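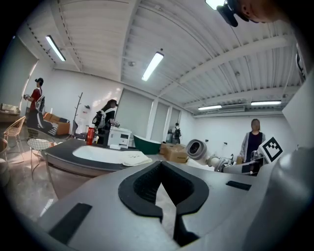
Figure 3. Workroom with white walls, exposed ceiling beams and long fluorescent fixtures.

4.2 Lighting and perceived noise in shared work buildings

The second part of the survey dealt with how tenants judge noise in buildings they share with other small firms. Earlier work by De Smet treated noise as a matter of wall thickness and door seals. Our respondents mentioned those things less often than we expected. They wrote mostly about hard surfaces, and about hearing speech clearly from a room they could not see into.

We sent the form to 13 firms in the Fikbridge and Van Wijk buildings in May. Both buildings were put up for storage and later divided into units of around 3,000 square feet. Interior walls were added at different times by different owners, and no full set of drawings exists for either one. Bart Schouten made the floor plans used in this section by hand, with a tape and a laser meter.

Nine firms returned complete forms. Tenants at Fikbridge rated speech from neighboring units as more disturbing than traffic, even on the side facing the road. At Van Wijk the order was reversed. We think the difference comes from the corridor, which at Fikbridge runs the full length of the building with no doors across it.
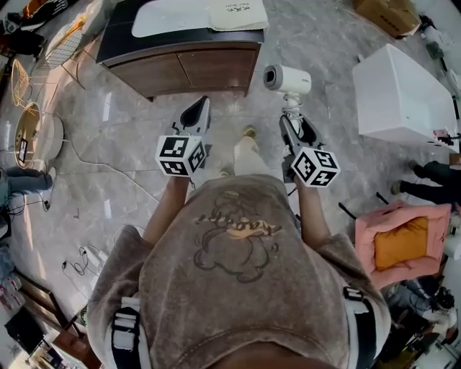
Floor covering was the item with the widest spread of answers. Goken, which rents two units at Fikbridge, laid carpet in one and left the other bare, and its staff gave the two rooms very different scores. Carpet is hard to keep clean where goods are moved, so most tenants do without it. Gray tile with a marble pattern, as in Figure 4, is a typical hard finish and reflects footsteps and dropped objects back into the room. Rubber mats were mentioned by two firms, in both cases for standing comfort and not for sound.

Ceiling treatment was rarely raised by tenants – only Jomus asked for panels – although it is usually the largest untreated surface in a unit. We return to this in Section 5, where the reverberation measurements are compared with the scores.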